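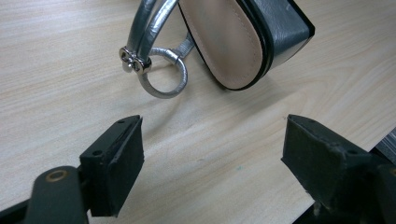
Wrist view from the handheld gripper: silver sandal on its side, jaws open below it.

Visit report: Clavard manipulation lab, 2020-09-09

The lab occupies the ground floor of the old Tuvton building. The visit ran from ten until mid-afternoon and was limited to the software side: recording, perception, grasp planning and the tools that connect them. Gordon Després gave the overview and Sharon Kaijage ran the sessions at the bench.

Footwear is the current test category. Earlier work used boxes and bottles, and the planner reached a state where changes no longer showed up in the results. Shoes brought the errors back. A strappy sandal with a metallic finish is a hard case for several modules at once: the straps are narrow, the openings between them confuse segmentation, and highlights move when the viewpoint does.

Recording is handled by a package called Cliltero. It writes the wrist images, the tool pose and the jaw opening to one log, each with its own clock. Alignment is done offline. Kaijage showed the residual plot for a day's logs; the image stream lagged the pose stream by 15 ms before correction. She prefers a fixed offset per session to a per-frame estimate, which in their tests followed noise during slow motion. I would have liked to see this checked on fast approaches as well.

The training set for the sandal class holds 980 demonstrations. Each is cut automatically into approach, close and lift, using jaw opening and tool speed. The cutter fails when an operator hesitates near the object, and those logs go to a manual review tool. The tool is plain but quick: a scrubber, two markers and a reject key.

Perception has two stages. A segmentation network produces a mask for the whole object, then a second network scores contact regions inside it. On the replay we were shown, the sole scored high along its long edges and the straps scored low. Polished fittings were the weak spot. Bright reflections on the buckle were split off as a separate object in almost every replay, and the loop hanging from it went with them. Després said the fix under test is to train with synthetic highlights. No figures were available yet.

The planner, Mohammed (named after the street, I was told), samples jaw poses around the scored regions and rejects those that would hit the table. Table height is fitted from the first images of each approach. An object resting on its side leaves little clearance under the lower parts, and most rejected samples were lost there. Jaw geometry comes from a CAD file. I asked about pad wear, and there is no term for it in the model.

Control got the least time. The closing motion stops on motor current, with a threshold set per object class. Kaijage wants a slip signal added before the next release, planned for December.

Open points from my notes: no shared format for rejected grasps, no regression test for the log cutter, and the calibration script still has to be started by hand. Slides were promised to attendees by email.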